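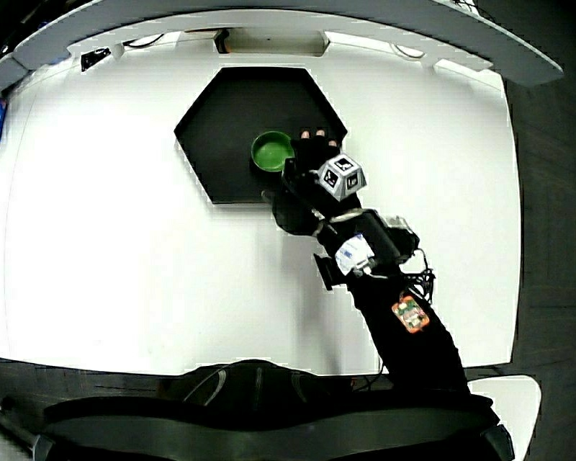 Dear all, I am still looking for the right small bowl for our shared kitchen in Zoditz, and I want to answer the message from last week about the mats, because the two questions belong together. We have white tables, and on a white table everything looks a little lost. With a large black mat under it, even one small green bowl is easy to find, and the darker green rim shows very well. So I vote for dark mats, and for the six-sided shape with the points to the left and right.

> From: kitchen list, Thu 28 August
> I have the new price list from Vorno. The round mats are
> cheaper, but they slide. The six-sided ones are heavier and
> they can be wiped with a cloth. Does anybody use them every
> day? Also, should we take glossy bowls or matte ones? In the
> Bikis catalog the matte ones look nicer, but I am afraid of
> marks from the spoons.

To the first question: yes, I use a six-sided mat at home every day, since December. It does not slide, also not when I pull a bowl over it. The flat side goes to the person who eats. If you put a point to the front, it hangs over the edge of a narrow table and the children pull on it. Please measure your tables before you order.

To the second question: I prefer glossy inside. Rice and yogurt come off easily, and I had two matte bowls from Acheampong which kept gray lines from the spoons after one winter. I tried baking soda and lemon – the lines became lighter, but they stayed. For dry things, like nuts or buttons, matte is fine.

About the size I am less sure. A small bowl is good for sauce or for one portion of fruit, but for soup it is not enough. My proposal is that we order the small green bowls now and wait with the soup bowls until the old ones are really finished.

The price for the mats and small bowls together would be 218 euros with delivery, or 174 if one of us drives to the Vorno store and picks them up. I can drive, but only in the morning, and I would need help with carrying. The mats are heavy when they are in one box.

One more small thing – please do not stack wet bowls on the mats over night. Mine got a white ring from this, and I needed vinegar to remove it.

Please write to the list if you want another color than green.

Many greetings from Zoditz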